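Tovska arm build – workshop minutes, Mon 29 December

I took the notes again, so blame me for the spelling. We had a decent turnout for the week it was, and we started late on account of the kettle.

1. Matters from last time

The shoulder bracket from Kurnton finally came. It fits! The spare belts haven't shown up, and we agreed to stop chasing them until the new year. The printed elbow we made in October is still holding up, so we're leaving it alone.

2. Money

We have $254 left in the kitty after paying $105 for the bracket and shipping. A second motor driver from Gondow got a yes from everybody, as long as we sell the old power supply first.

3. Simulator

This took up most of the evening (my fault, I brought it). I've got the arm loaded in the simulator now and I put the wrist view up on the big monitor. We talked about what we'd want in there before trying any pick and place – a few blocks, a tray, maybe a grid on the surface so we can judge distance. One of us wants shadows turned on too. I said I'd try it, but my laptop is old and already sounds like a hair dryer.

The view is very plain so far, just gray with a dark corner of something at the bottom left. I'm fairly sure it's our own gripper, and we argued for a while over whether to tilt the camera away from it or leave it be. We're leaving it be for now.

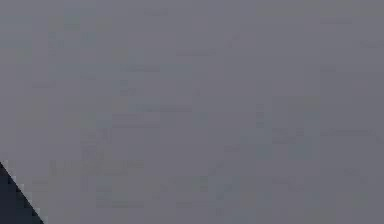
4. Wiring

The loom down the forearm is too short by a hand's width. We'll redo it with the Srisuk cable, which bends better, and label both ends this time. I'm cutting, and whoever gets in first on build night can crimp.

5. Anything else

Please put the small hex keys back in the red tin. More than 776 screws in the drawers and I still couldn't find a single M3 on the night, so we're sorting those next time too. Bring snacks.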